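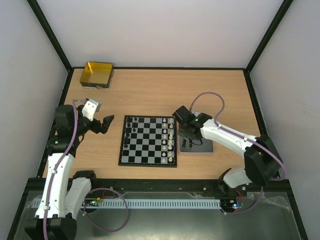
A chessboard on a light wooden tabletop, with a small square metal tray behind it.

Hestolon cake

Reading time: 2 min

Hestolon cake is a layered baked pudding from the harbour town of Hestolon, made with thin sheets of sweet pastry, baked custard and a dark plum jam. It is served cold, in thick squares, and is one of the great joys of the local table. The cut side shows pale and purple stripes, and a good baker will get nine of them into a slice no taller than a teacup.

Origin

The cake grew out of a plainer bread pudding sold to dock workers in the Sotelo quarter. Bakers there had plenty of stale rolls and, every autumn, far more plums than they could sell. The pastry sheets came later, when the Herkov bakery began rolling its leftover dough thin and using it in place of the bread. The change was a huge success! Other shops soon copied it, and the bread version is now rarely found outside family kitchens.

Preparation

The dough contains flour, butter, egg yolk and a spoonful of sour cream, which keeps it soft enough to roll almost see-through. Each sheet is baked alone for a few minutes before the cake is built. Custard and jam are spread in turn, and the top is finished with a thick coat of custard and a heavy dusting of nutmeg. The whole thing then goes back into a low oven until it barely wobbles.

Resting matters a great deal. Most recipes ask for a night in a cold larder, during which the sheets drink up the custard and turn wonderfully tender. A full tray made in the traditional size weighs several kilos and gives 23 portions.

Varieties

In Elton, further inland, the jam is made from sour cherries and the nutmeg is swapped for toasted poppy seeds, with splendid results. A winter form uses chestnut purée between the sheets and is so rich that it is sold in half squares.

Festival

Hestolon holds a cake fair each February, when around 3,000 slices are eaten in a single afternoon. Home bakers enter their own trays, and the record stands at 71 entries. The winning cake is cut at noon and shared out in the market hall, free to anyone who brings a plate.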